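Dec 8, 2022

Picked up the new blood pressure cuff from Wandside, where Clurident is now $3 cheaper than the store brand, so I felt rich and bought both. First reading: 229 over something I refused to look at. Sat down, uncrossed my legs, stopped arguing with the radio. Second reading was much kinder. The booklet says to rest five minutes first, on page 200, after the Portuguese.

I've taped a card by the door that says PILLS, in letters a pilot could read.
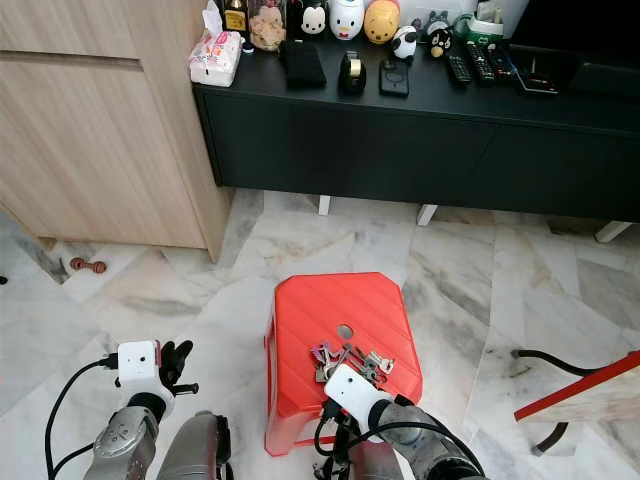
Zeleke says a card stops working after a week and I should set an alarm like everyone else. Set one for 700. It wants to know a.m. or p.m.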